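4.2 Painted illusion on load-bearing street structures

The second group of works in our survey consists of painted surfaces that make an ordinary structure look as if it were built from something else. These differ from the sculptures covered in Section 4.1 in one practical respect. Nothing is added to the structure except paint, so the engineering approval is short and the cost is mostly labor and traffic control.

The largest work in this group is the Gester underpass, where both retaining walls and the ceiling were painted to look like stacked cardboard boxes. The painted area is 2,816 square feet. Despina Makris, who designed the work, used 3 base browns and a gray for the shadows, and the tape lines on the boxes were placed over the existing concrete joints. From the sidewalk on the north side the joints cannot be told apart from the painted tape. From the south side the match is weaker, as the joints there are not evenly spaced and the drawing had to be stretched to meet them.

The Cirimico stairs are smaller. The risers were painted as the spines of shelved books, and the effect holds only when a person stands near the bottom of the flight and looks straight up. We asked 76 people who used the stairs what they thought the risers showed. Most named books at once. Those coming down the stairs saw only the treads, which were left bare, and several of them had used the stairs for months without noticing the work.

The Grundus footbridge falls between the two. Its side panels were painted as woven straps, in a pattern that repeats every few feet. The city had asked for a design that could be patched by its own crew, and a short repeat made that possible. By March two panels had been repainted after scrapes, and we could not pick them out from the path below.

4.3 Sources of everyday imagery

All three works borrow from common goods: boxes, books, straps. Makris told us that she looks for patterns that people handle often and rarely study, and that she finds many of them in shops. Perforated and woven surfaces are useful to a painter because they repeat, and because a viewer will fill in the parts that are badly drawn. Figure 6 shows store goods with surfaces of this kind, a white basket with perforated walls and a large round black woven container on the floor behind it.
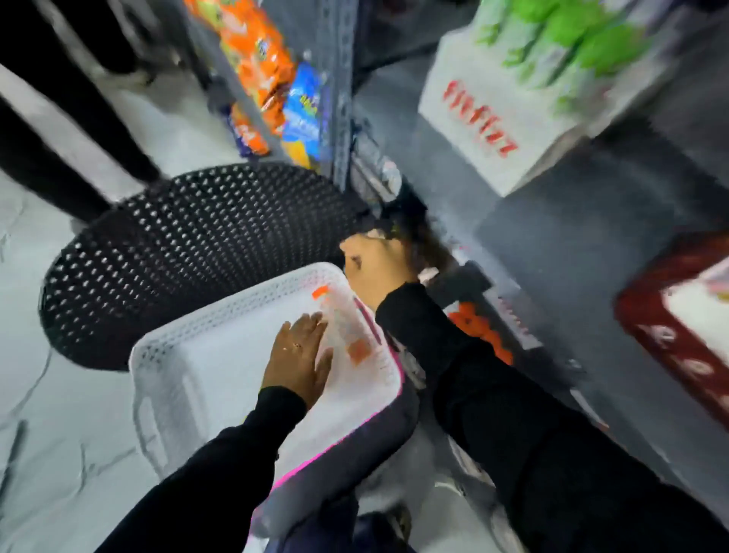
Figure 6. Perforated and woven surfaces in a store aisle. Photo: Manolakis.

The choice of pattern also affects how long a work lasts. Large flat shapes show dirt and touch-up paint clearly. Small repeated shapes hide both. On the Gester walls, the plain faces of the boxes were the first areas to need cleaning, while the taped edges still looked fresh. Makris has since added printed marks and creases to the lower rows.

Cost followed a similar line. The yearly upkeep of the Grundus panels came to roughly $500, nearly all of it paint. We have no matching number for the Cirimico stairs, where upkeep is folded into the general cleaning contract, and so the works are not ranked by cost in the table that closes this section.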